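Re: [kandano-users] Import drops rows with trailing whitespace

Zainab Ogundipe wrote:
> After the October update our import stops at 3,489 rows. The source
> file has 14 more. No error in the log. Is there a row limit now?

There is no row limit. The missing rows most likely have a space or tab after the last field. The new parser reads that as an extra column and skips the row. Skips are only logged at level 2 or higher, and the default is 1.

To check, set log_level = 2 in the import section and run it again. Each skipped row is then listed with its line number.

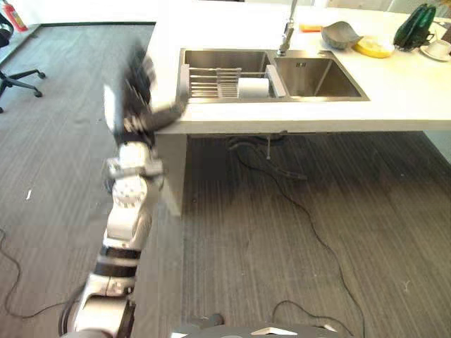 If the line numbers match, set trim_fields = yes. Do not strip the file with an outside script if you have quoted fields - the spaces inside the quotes are data, and most one-line scripts remove those too.

Wayne Ross posted a patch that makes trimming the default. It fails on tab-separated files, so I have not merged it. Please send me the first skipped line, with tabs intact, if trim_fields makes no difference.

Binta Yusuf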